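Jekcombe Cable Tray, Under-Desk, Long

Home / Desk & Study / Cable Tidying / Jekcombe Cable Tray

Every desk has a bottom side, and most of us have agreed not to look at it. The Jekcombe is a steel mesh tray that screws up under there and holds the power board, the spare cord and the charger for a phone you gave away.

It comes in white or black. The white shows dust. The black also shows dust, but looks as though it meant to.

What's in the box
Tray
2 brackets
11 screws (you need 10, the other is for the carpet)
Paper template for marking the holes

Fitting
Tape the template to the underside, mark through it, drill shallow. Check the thickness of your desktop before you pick a drill bit. We have seen the alternative, and it had a nice view of the ceiling. Hang the tray from the back brackets first, then swing the front up and tighten. Load it with everything switched off at the wall.

Leave some slack if you have a sit-stand desk. Raise it to full height once, slowly, before trusting it with a monitor.

Will my power board fit?
Most household ones do. Measure yours with the plugs in, as the fat square adaptors are what catch people out. Boards with sockets down one face go in with the sockets facing up.

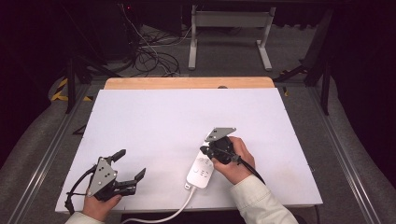
White power board with grey sockets. Tray sold separately, power board not sold at all.

From the reviews
"Bought the black. Took me one Friday evening and most of my vocabulary. The cat has lost interest in the desk, so full marks." Precious Calimlim, Irkby

Delivery and returns
Leaves our Irkby warehouse by 2 p.m. if ordered in the morning. Unused trays can come back within the month. Drilled desks cannot.

Also in this range: Mwakyusa cord clips, Irkutitz floor cover (grey only)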